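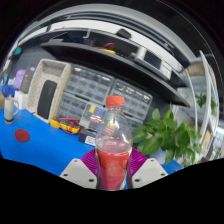 Food Labels, Unit 3: Reading the Serving Size
Notes by Kamrul Roy

In the last unit we learned the order of ingredients. Now we look at the numbers. Every value in the table is for one serving, and the package can contain more than one. Please compare only the values per 100 milliliters.

Exercise: the juice drink in your handout has 231 calories in the full bottle, and the bottle holds 3 servings. Calculate the calories in one serving. Bring your answer on Tuesday.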